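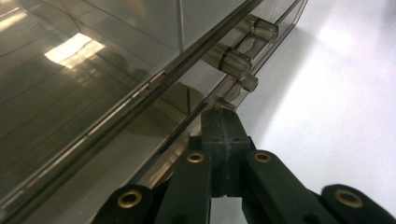
Monday, and I finally sat down with Grandma's buttons. I'd been putting it off since June because the tin smells like her hall closet and I knew I'd get nothing else done (correct!). Mom swears there are 2,000 of them. I dumped out one scoop and it took me till lunch to get through it, mostly because I kept stopping to hold things up to the window. There's a batch of coat buttons in exactly that smoky brown see-through plastic, a little amber when the light gets in, and I'm pretty sure they came off the camel coat she wore to my graduation. Those are going on my green cardigan and I don't care who thinks it's a weird combination.

Sorting by color was a mistake, by the way. I had a lovely blue pile and then needed four the same size and had to start over. So now it's size first, then shanks apart from the flat ones, then color if I still have any patience. Anything metal goes in its own spot, rust and all.
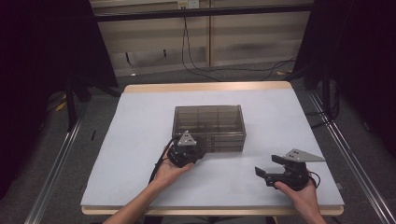 Remzi Polat thinks I should leave the matched sets on thread and never mind the rest, half of it will sit there until I'm eighty anyway. He wrote back within a minute, so clearly he has feelings about this. He also wants any toggles. I found 3 and I'm keeping two.

Dinner was eggs. Called Mom afterward to ask about the little glass ones with the flowers and she thinks they came from Trotach, from the shop by the station, but then she said maybe it was Ploltberg, and then we talked about her knee for 20 minutes.

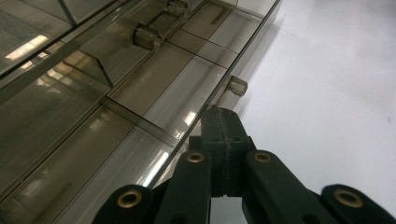
Nisha Pathak
Diarist and weekend mender

Later, almost eleven. Went back in for "just one more scoop" and found a baby sweater button shaped like a duck. One duck! Where are the others? I want to go through the bottom of the tin tomorrow before work, and I need beeswax and the heavy thread, the gray if they have it.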